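Handheld gripper teaching

Handheld gripper teaching is a way of showing a robot a task by hand. A person holds a gripper of the same shape as the one on the robot's arm and does the job with it while a camera on the tool records. The recordings are then used to train a control program. It belongs to the wider family of methods called learning from demonstration, and its great charm is that you can teach a robot with no robot in the room.

Background

For years the usual choices were to push the arm through the motion (kinesthetic teaching) or to steer it from a distance (teleoperation). Both still work well, but both tie up an arm, and steering one takes practice. A handheld tool goes wherever a person can go — a kitchen, a workshop, an ordinary office — and most people pick up the basics in minutes. 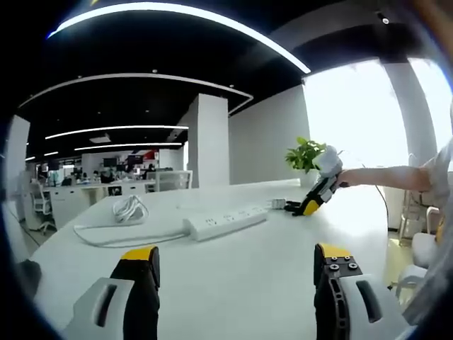 Handheld grippers at an office table, with a power strip and coiled white cable.

Cable and plug tasks

Cables are a favorite subject, and a wonderfully hard one. A cable has no fixed shape, it springs back, and it slides off in a direction the person didn't plan. Plugs add a tight fit at the end. The Bodel task list, used by several small labs, starts with straightening a cable and works up to seating a plug in a multi-outlet strip. Its author, Darcy Chan, advises leaving the cable in a different heap before every try, so the program can't simply memorize one layout.

A session at the Flornum workshop in September gathered roughly 1000 tries from 12 people. Each try was kept to 18 seconds or less.

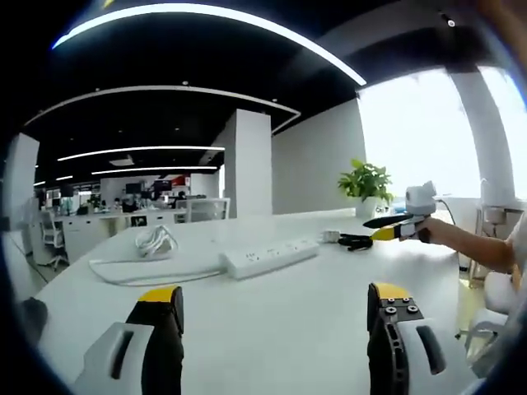 Photo: Skundska

Views and fingers

A wide-angle lens is common on these tools. It bends straight lines badly toward the borders, but it takes in the fingers, the objects and a good deal of the room all at once. The room matters! Columns, windows and ceiling lights give the software fixed points for working out how the tool is moving. Colored fingertips, often yellow, are easy to pick out against a pale desk.

Limits

Demonstrators can reach in ways an arm cannot, so some recordings have to be thrown out. Grip force is often missing too, and bright windows can wash out part of the view. The Zacharias method tackles the first problem by replaying each path on a simulated arm before training.

See also: Teleoperation; Kinesthetic teaching; Imitation learning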